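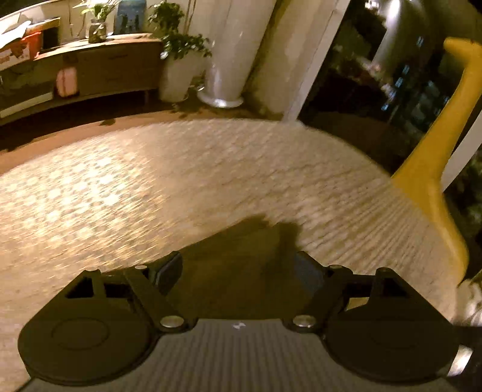
The truck finally came home, and I have been grinning at it through the kitchen window all morning! I've wanted an old full-size pickup since I was a kid riding around in my uncle's, and this one checked every box I had (plus a few I didn't know I had, like the sliding rear window).

April 24, 2018

First, the road. The seller was out past Ehlers, 471 miles round trip, and I did the whole thing in one day on gas station coffee. She started on the second crank. The idle was lumpy and the steering had that big lazy dead spot in the middle that you just have to make friends with, but once we got up to highway speed she settled right in. I had the heater on full and the window down and I sang the entire way back.

Now the to-do list. The carb needs a rebuild, no question. I went with the Erilex kit because the gaskets are all in one bag and the instructions have real drawings in them. I soaked the float bowl overnight and you would not believe the color of what came out. The choke was stuck half closed too, so I'm guessing she's been running rich for years, poor thing.
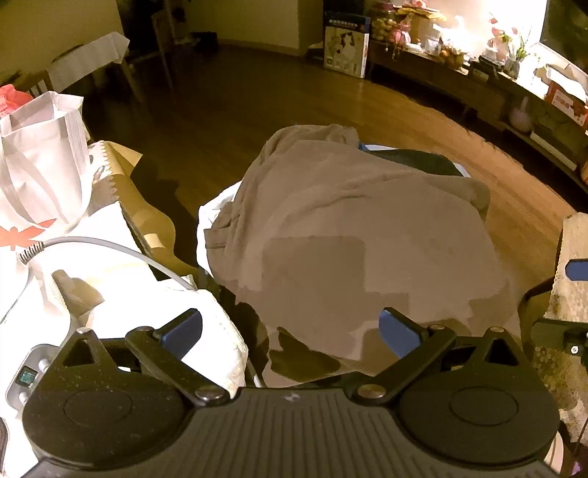
Taupe cloth, draped in soft folds.

Next up is brakes. The front left drags a little, and I can smell it after a long hill. I have new hoses and a wheel cylinder coming from Wetex, and if I'm going to bleed one corner I might as well bleed all of them. My neighbor has offered to pump the pedal in exchange for dump runs, a deal I took on the spot.

Paint is the fun part, or it will be. The hood and the driver's door are two different reds, and I kind of love it. I spent an hour with a little Stellov polish on one spot by the gas cap, 9 inches across at most, and wow, there is real shine under all that chalk. Now I can't stop looking at it, and of course the rest of the truck looks worse.

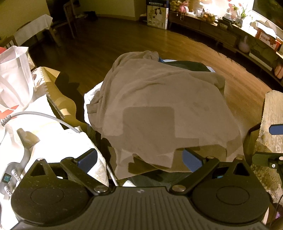

The tires I'm leaving alone for now. Plenty of tread, a bit of cracking on the sidewalls, fine for the hardware store and back. By August I want a fresh set on there in time for the cruise-in at the fairgrounds. Last year there were 29 trucks in the row I liked best, and I walked it seven times (my feet were killing me) just to hear people start them up.

If any of you have rebuilt the door hinges on one of these, please tell me how you held the door up while you did it! Mine drops a good inch when it opens, and I've already pinched one thumb.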